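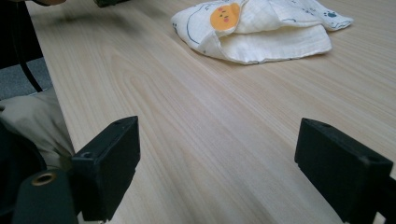 How often should you oil a wooden table? For a table that is used every day, every 3 months in the first year, and after that only when water stops making drops on the surface.

Posted in February by the Trultden Woodcare account

I get this question many times, so I write my answer as a thread. I am not a carpenter by school. I learned from an old repair shop in Bogale and from my own mistakes, which were many.

First, find out what is on the table now. Put a small drop of water in a corner and wait. If it stays round, the finish is still good and you can leave the table alone. If it goes flat and the wood becomes dark, the wood is drinking and it wants oil.

If the table has lacquer, oil will not go in. It will stay on top and be sticky for weeks. I did this to my mother's sideboard and she still reminds me.

Before oil, wash with warm water and a very little soap. Wipe with a damp cloth, then a dry one. Then wait until the next morning. People are in a hurry with this step, I also was, and the result was gray spots near the edge.

Sanding: with the grain, always. I use 200 grit paper and a light hand. Across the grain you make small scratches that you do not see until the oil is on, and then you see only them.

Now the oil. Less than you think. I pour a spoon of it in the middle and push it out to the sides with a cotton rag. After around 30 minutes I wipe away everything that is still wet. If you leave it, it becomes like old honey.

Then a second coat the next day, same way. So 2 thin coats. I have tried one thick coat, and please do not try it.

VERY IMPORTANT: rags with linseed oil can start to burn by themselves. Do not put them in a ball in the trash. I lay mine flat outside, on stone, until they are hard and dry.

Someone asked about the oil from Fondier. I used one can. The smell is mild and the color stays pale, but it dries slowly in a cold room. I bought it myself, they do not pay me.

For white rings from cups: first try a soft cloth and a bit of the same oil, rub slowly. If the ring does not leave, sand only this place and then oil the whole top again, or you will have a patch with another color.

Olive oil from the kitchen is not good for this. It does not dry and after some time it smells.

Next thread will be about chairs that make noise. I have one from the flea market in Flirkalard and it complains every time I sit. If you have a question about your own table, write it under this post, and please say which wood it is if you know.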